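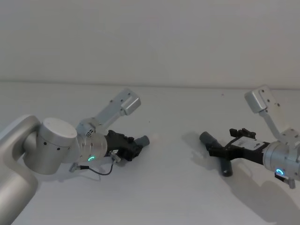

Looking after a handheld console is mostly a matter of small, dull habits, and I say that as someone who lost a 60-hour save to a biscuit crumb in the card slot. I still wince about it! Before you do any cleaning, find yourself a pale, plain surface to work on. A white tabletop like this one suits me very well, as the tiny screws that hold a console together are dark and show up against it straight away (on my old patterned tablecloth they simply vanished, and I spent a whole Thursday evening on my knees with a torch).

Switch the console off fully and take out the game card. For the sticks, I use a cotton bud barely dampened with isopropyl alcohol, going round the base 3 times and letting it dry before I play anything. My sticks had begun to drift badly in Gukemari, right in the middle of the lighthouse chapter, and a good clean put them right for months.

The screen wants a soft glasses cloth and nothing else, please. No kitchen spray! For grubby buttons, a wooden cocktail stick run gently along the gap will bring out a surprising amount of fluff, and an old, dry make-up brush is lovely for the vents.

Cards and cases deserve a bit of care as well. I keep mine in a Plinden tin with 16 little slots, away from the radiator, and my copy of Drametti, bought second-hand with a very sticky label, came up nicely with a dab of cooking oil on the case and a wipe with warm soapy water afterwards. Take the paper sleeve out first.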